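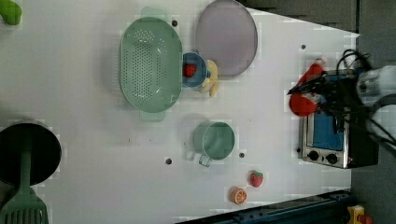 Toy hire FAQ — Jemal Toy Library
How does borrowing work? Join for $40 a year, then take home 3 toys at a time. Play food counts as one set, so the red pepper and whatever else is in the tub goes out together. Same with the little oven, the one with the blue window and two black knobs. One toy.

How long can I keep things?
Three weeks. Renew by email if no one else is waiting.

Lost a piece?
Tell Wubit at the desk. Small bits no charge, whole toy we'll work somthing out.

Do I need to clean them?
Yes please. Warm soapy water, dry properly. Puzzles just a wipe.

Can grandparents join?
Of course. Also carers, playgroups, neighbours.

Where do I park?
Behind the hall, off Trorkum Street. Not the chemist's spots — they do tow.

Donations?
Good condition only, no soft toys. Ring Martti first, cupboards are pretty full untill November.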